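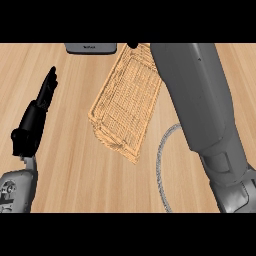
Abb. 4: Gerenderte Tischplatte in hellem Honigton mit schwach gezeichneter, diagonal verlaufender Maserung.

4.2 Holzton und Preiserwartung

Im zweiten Teil der Befragung ging es um den Zusammenhang zwischen dem Farbton einer Tischplatte und dem Preis, den die Befragten für angemessen hielten. Grundlage waren die Esstische der Serien Lakia und Moulin, die sich in Maßen und Gestell gleichen und nur in der Oberfläche unterscheiden. Von 1000 versandten Fragebögen kamen 985 zurück. Nach Ausschluss unvollständig ausgefüllter Bögen gingen 920 in die Auswertung ein.

Helle Holztöne (vgl. Abb. 4) wurden überwiegend mit den Begriffen „freundlich“ und „alltagstauglich“ verbunden, dunkle Töne mit „wertig“ und „schwer“. Auf die Preisschätzung wirkte sich der Ton allein schwächer aus als erwartet. Deutlicher war der Einfluss der Maserung: Platten mit kräftiger Zeichnung wurden häufiger für Massivholz gehalten und entsprechend höher eingeschätzt, auch wenn der Begleittext sie als furniert auswies. Bei schwach gezeichneten Platten gingen die Schätzungen weit auseinander. Die höchste Einzelnennung lag bei 3000 Euro und betraf die dunkle Ausführung der Serie Moulin.

Zwischen Haushalten mit und ohne Kinder zeigte sich ein Unterschied, der im Vortest nicht aufgefallen war. Befragte mit Kindern bewerteten helle Platten als pflegeleichter und begründeten dies in den Freitextfeldern meist damit, dass Staub und Kratzer weniger auffielen. Befragte ohne Kinder nannten Pflege kaum und bezogen sich stärker auf die übrige Einrichtung, vor allem auf den Fußboden.

Einschränkend ist zu sagen, dass die Wirkung eines Holztons am Bildschirm von Gerät und Umgebungslicht abhängt. Die Helligkeit der verwendeten Anzeigen wurde nicht erfasst. Ein Vergleich mit Musterplatten, wie er für die Serie Ramel im August im Ausstellungsraum von Ukix durchgeführt wurde, liegt für Lakia und Moulin nicht vor. Die dort beobachtete Neigung, dunkle Töne am Muster günstiger zu beurteilen als am Bildschirm, lässt sich daher nicht ohne Weiteres übertragen. Auf die Richtung der Maserung und ihre Bedeutung für die wahrgenommene Länge der Platte geht Abschnitt 4.3 ein.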